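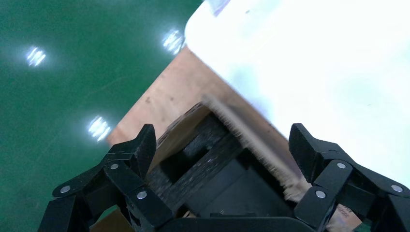

What kind of brush should I use to clean up a bench before packing?

A wide one with a long row of soft-ish bristles, the sort you'd use for a dustpan. It covers a bench top in a few passes, and you can angle it to get along the edges where grit likes to sit.

How to brush down and pack a box at your unloading table

I love this job. It's ten minutes of sweeping and folding, and at the end you have a clean bench and a box that's ready to go. The steps below are the ones Selma Jurić taught me when I started on the Dravgate returns, with a few changes of my own after 2,257 boxes (yes, I keep a tally on the wall, and I'm a bit proud of it!).

What you'll need

A bench brush
A cardboard box that still holds its shape
Foam or other packing material
Paper tape, 50 mm or wider
A damp cloth

1. Clear the bench and start brushing at the far side. Pull toward yourself in long, overlapping strokes. Short flicks send the dust up in the air and you'll be doing it all again in an hour.

2. Turn the brush on its corner for the edges. Go slowly and let the bristles bend into the gap.

3. Wipe down with the cloth and let the bench dry fully. Cardboard soaks up water faster than you'd think!

4. Set the box beside the bench, a little lower than the top if you can manage it, and open all the flaps right out. Lowering things in is so much easier on the wrists than lifting them over a rim.
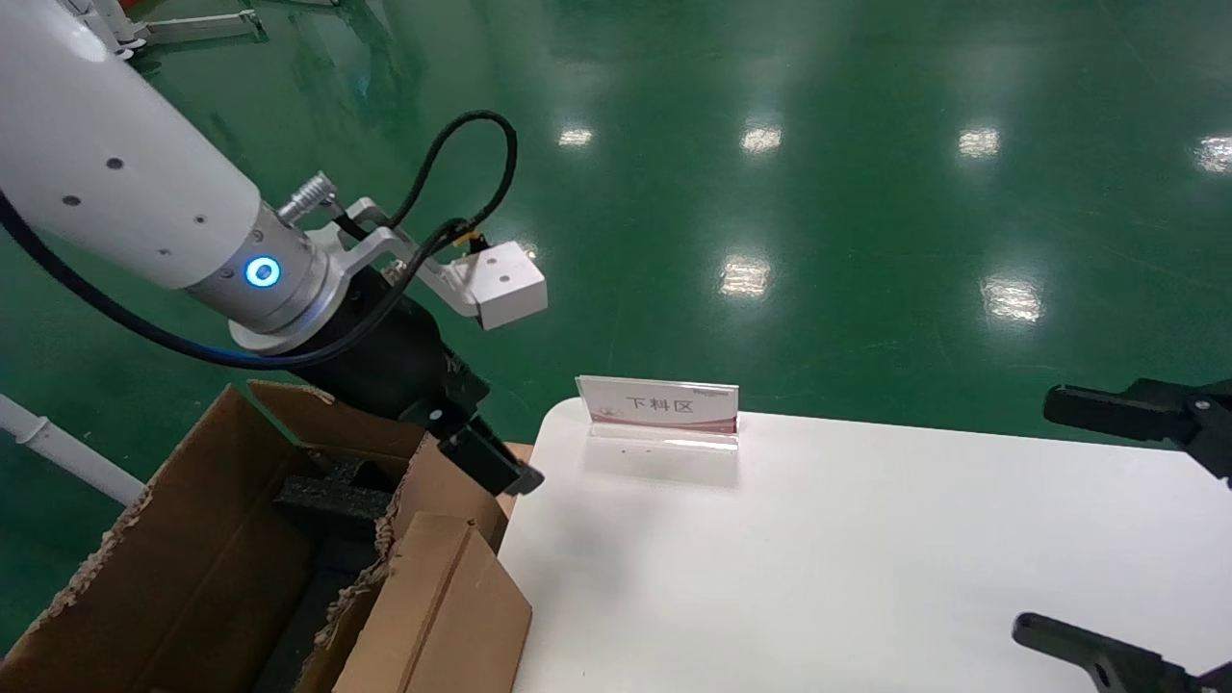
Open box beside the unloading area (下料区) sign, with dark packing material inside.

5. Check the rim and the bottom seam. Frayed edges are fine for moving things around the building, but I wouldn't post a box like that. If the seam feels soft, run two strips of tape along it and one across.

6. Put the packing material in first and push it up against the walls. Heavy things go in the middle, light things on top. I keep mine under 150 mm from the rim so there's room for one last layer of foam.

7. Give the box a gentle shake. If something slides, add more foam and try again — it's very satisfying when it finally goes quiet.

8. Fold the short flaps, then the long ones, and tape the centre.

A note on brushes: tap yours out over the bin after every session and hang it up with the bristles clear of the wall. Harsh Kushwaha stores his flat on a shelf and the bristles have taken on a curl, though he says he likes the colour of the shelf too much to put a hook in it.

Next up is labelling, including the Kesari sheets that come 500 to a pack.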